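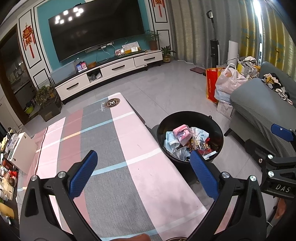 A hand-held gripper, jaws open, in a furnished living room. Household rooms of this kind make up most of the Katayama program's recording sites.

Robotics | Safety and Reliability

When the Jaws Do Not Close Together

The fault that occupied the Katayama household program for most of the spring was first entered in its log as "pad mark, left side." The entry was made in April by Nanami Sakai, a member of the recording staff, after a session in which crumpled wrappers were lifted from a trash bin one at a time. A fresh scuff had appeared on the lower edge of one finger pad. The entry was given the lowest priority and the tool went out again the next morning.

Katayama uses hand-held grippers to record the movements of ordinary housework. An operator carries the tool through a room, opening and closing the jaws on whatever the task requires, and the recordings are later used to train a robot arm fitted with the same jaws. The method depends on one assumption: that the jaw position stored in the recording matches the position of the jaws in the operator's hand.

On the tools issued that spring, the assumption did not always hold. The jaws are driven in pairs through a small linkage supplied by Ganeritz, and each linkage is retained by a pivot screw. On the affected units the screw could back out by a fraction of a turn in the course of a long session. The jaw then lagged behind its partner. The operator, watching the object, corrected for the lag without noticing. The position sensor, which reads only one side of the pair, recorded a clean and even grip.

The consequences appeared at the Hurnley test apartment, where the trained arm was being evaluated on a tidying task. Shortly after 2 p.m. the arm reached for a drinking glass on a low table, closed its jaws to the position it had learned, and continued to press after contact. The glass broke. Akihiko Aoki, the engineer on duty, was standing within reach of the arm and received a cut to the back of the hand. He used the emergency stop and the arm halted as designed. The injury was minor, but evaluation was suspended the same afternoon.

Early suspicion fell on the arm. Its force limit was checked and found to be within specification, and the grip controller, a Trureo unit, showed no error. Yee-man Fang, who led the review, then asked for the training recordings behind that particular grasp. The set contained 800 sessions. Her team compared the stored jaw position with the position visible in the video for each of them, a task that was done largely by hand.

In 167 sessions the two did not agree. The difference was small in most cases and would have had no effect on a cushion or a folded shirt. On a rigid object it was enough to teach the arm to close farther than it should.

"The arm did what the recordings told it to do," Fang said. "We had inspected the robot every day, and we had treated the hand tool as office equipment."

The review's report makes the same point in more detail. The robot arm was covered by a written inspection schedule from its first day of operation. The hand-held tools were not. They were carried between homes in padded bags, used for hours at a time, and tightened when someone noticed a rattle. Sakai's April entry was correct, and the review concluded that the scuff was caused by a lagging jaw meeting its partner at an angle. No procedure existed that would have connected a worn pad with the quality of the data.

Several changes have since been adopted. Every pivot screw is now secured with thread-locking compound and marked with a line of paint across the head, so that any rotation can be seen. Operators close the jaws on a gauge block at the start and end of each session – and a session in which the two readings differ is set aside until it has been reviewed. A second sensor has been added so that both sides of the pair are read. On the robot itself, the force limit for rigid objects has been reduced to 70 percent of its former value, and staff remain behind a floor line while the arm is in motion.

Not everyone in the program regards the matter as settled. Chiharu Wada, who schedules the home sessions, has pointed out that the gauge check is easily forgotten in a crowded room, where an operator may be stepping around shopping bags and furniture with no clear surface for the block. She has asked for the check to be built into the tool's start-up, so that recording cannot begin without it. Asuka Imai, the program director, has accepted the proposal, although the revised software is still in testing.

The affected sessions have been removed from the training set. Those involving only soft objects may be restored after correction. Evaluation at Hurnley has resumed with plastic cups, and glassware will be reintroduced when the new start-up check is in use on every tool.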